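Workshop notebook, Grerthorpe kitchen – Friday, morning session

Dry goods and counter storage, continued from the September list.
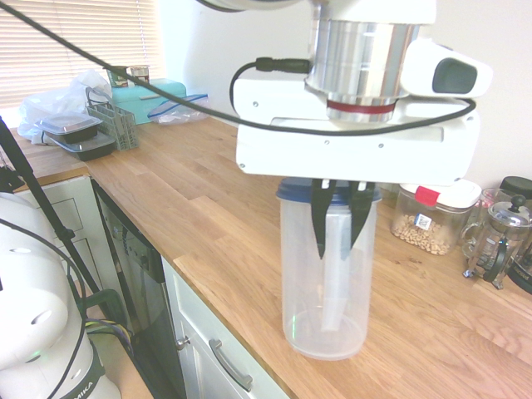
How full should a dry goods jar be before the lid goes on?

Leave two fingers of space at the top. Fill to the brim and the first scoop goes all over the worktop, and the lid picks up crumbs in its seal, so it never sits quite flat again. With two fingers free you can get a scoop in, level it against the rim and close up cleanly.

Right, on to the counter. I love this stage! Everything is out, it looks worse than when we started, and you can finally see what you own. The window end has the turquoise box with the two little glass cups on it, the zip-top bag with the blue seal and a crumpled white plastic bag. The wire utensil basket is in front of those and I'd like it to stay, but nearer the hob. The stacked black food containers want to go in a cupboard, lids on, and the turquoise box can go up on the shelf once the cups have a home.

The clear jar with the white lid and red tab is a good one. I can't remember whether we wrote it up as beans or peanuts, and I am not going to guess in ink. Séverine Le Goff filled it, so I'll ask her. It carries a QR label on the front, which is fine for the stock list but no help at all to a person standing there hungry – I want a plain word on every jar as well, in big letters, at reading height.

Tall container with the dark blue lid: very pleased with the shape. Tall and narrow suits spaghetti and it takes up so little worktop. Clarnora's sheet says to wash the lid by hand, so the lids are going on the side rack and the bodies can go in the dishwasher.

Measured the shelf after tea. Depth is fine, height is the trouble. Taking the middle shelf down 7 cm would let the tall ones stand upright at the back, and the pegs are already drilled for it (hooray). Overall width 66 cm, so a single row with the short jars in front.

Weighing: one 600 g bag of rice went into a Tridetti jar with the two fingers to spare, no shaking down. Lovely when a whole bag fits and there's no sad clipped-up end left in the cupboard. Halim thinks we should buy every jar in that size. I'd say yes for rice and lentils, no for flour, where you want a mouth wide enough for a proper cup.

French press stays out. It gets used every day and the glass is safer at the back of the worktop than rattling about behind a door. Coffee next to it, scoop in the drawer directly underneath – tried this over lunch and making a pot was so much quicker, no walking about at all.

Still to do:
Drop the middle shelf
Plain labels, black pen, capitals
Ask Séverine about beans or peanuts
Find 3 more lids for the short jars, or retire the jars
Wipe down the oak before anything goes back, then oil it and leave it overnight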